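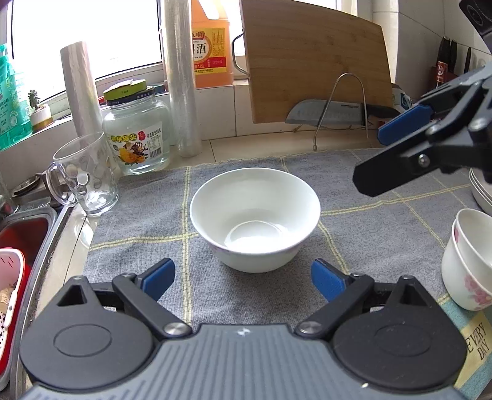 How much hand-held data does a policy need before it can clear a kitchen counter it has never seen? Fewer homes than we expected, as long as each home is recorded with its own clutter left in place.

Reading time: 2 min

4.2 Transfer to unseen kitchens

We trained the Larnholm policy on 2726 demonstrations recorded with paired hand-held grippers in 103 kitchens, then tested it in two kitchens held out from the start. Figure 3 shows a view from one gripper, fingers open toward a white bowl, with the second gripper at the upper right. Both views go into the policy at every step, and it gets no map of the room.

The result we are most excited about concerns the background. When Yuk-lan Lau retrained the model on views cropped tightly to the fingers, grasps on bowls held up well, but placing got much worse. Jars, mugs and the line of the counter seem to tell the policy where it is! The Minard baseline, trained on tidy tabletops, showed the same weakness on placing.

Glass was harder. Clear mugs led to more than half of all failed grasps, and we return to them in Section 5.

Figure 3. Gripper view during a bowl approach. Collection by Tien-fu Sin and Ka-ming Wu.

Contact: Chun-hung Chiu, Liao Lab | © November 2021 the authors | Back to top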